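Workshop notebook – open day, November
Entry by M. Jakubowski, for the bench file. Copy to S. Stępień.

Doors opened to visitors at 10:00. The Hisbridge hall was set up the previous evening and required only a check of cable runs and barrier tape before the first group was admitted. Three groups were booked for the morning and one for the afternoon. The afternoon group was from Varkness and had asked in advance for a longer question period.

The program was as follows: safety briefing at the door, a short talk by Sławomir Stępień on the history of the two-arm cell, the demonstration at the snack table, then questions. The talk ran over in the first group and was shortened for the others. It is recommended that the material on the old Baran controller be moved to a handout.

Speed was limited to 400 mm/s for all public runs. This is well below the bench setting and was agreed with the site safety officer. Visitors remarked on the slow pace, and presenters should state the limit at the beginning of the run in future. The standing distance behind the tape was observed by all groups, including the school party.

The demonstration task is unchanged from the October rehearsal: small packaged goods are to be picked from the display and placed on the cream tray on request. The order of requests was left to the visitors. In the second group this led to several consecutive requests for the same item, and the operator asked for a different one so that the other arm could be shown.
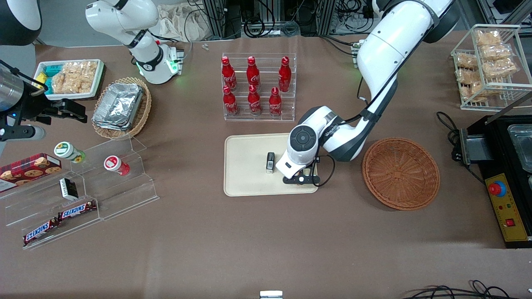

Grip force was left at the rehearsal value throughout. One small box was dropped in the first group, from low height and without damage. The wrist offset was checked between groups and found to be 3 mm out on the left arm. It was corrected before the second group came in and held for the remainder of the day. The cause has not been established. Sławomir suspects the mounting plate; my own view is that the offset was entered incorrectly during set-up. Both to be checked.

Questions of note:
Cycle life of the finger pads. The answer given was 1,000 cycles between inspections, being our own bench rule and no more than that. Presenters are asked not to quote it as a rated figure.
Whether the arms can be taught a new product during a visit. Answered in general terms. Wamel have asked the same thing in writing and are owed a proper reply.
Handling of soft bags compared with rigid boxes. A good discussion, mainly with the Varkness engineers, who have similar trouble with film packaging – they offered to send samples.

The hall was noisy during the third group and the speaker could not be heard at the back. A portable microphone is to be requested for the next open day.

Actions
MJ – inspect left arm mounting plate and review the offset log.
MJ – draft reply to Wamel.
SS – revise talk, prepare handout.
SS – confirm delivery address for the Varkness samples.
Both – review of visitor comment cards, bay 7, 9:30.

Power isolated at 16:40 and the hall keys returned to the front desk.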